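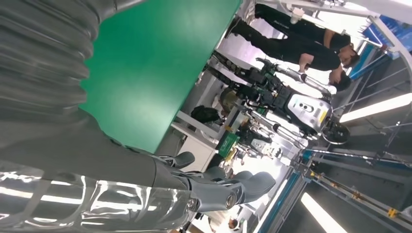
Green surface in the middle, and two people in black at work beside a humanoid with a white and light-grey head.

# Build Days at the Drukley Workshop

I've been coming to the open build days at Drukley since April, and I still get a little giddy walking in! There's always a machine with its insides showing, and always a crowd leaning in to look. The hall has 80 seats and I have never once wanted to sit in one.

A few things I'd point any first-timer toward:

- **The humanoid.** Look past that white and light-grey head with its dark round sensor openings and go straight for the torso – black actuators, cables and metal joints, all out in the open. I could stare at it for an hour (and have).
- **The Ravik bench.** Hand tools, spare fasteners, and a parts wall with 161 labeled drawers. Bring a notebook.
- **The Lencho talks.** Short ones, 13 minutes each, with plenty of time for questions. The one on cable routing was my favorite by a mile.

Doors open at 10 in the morning and the coffee is good. If you're coming by bus, get off at Jomeck and use the side entrance – the front one sticks.

More pictures going up after the next build day!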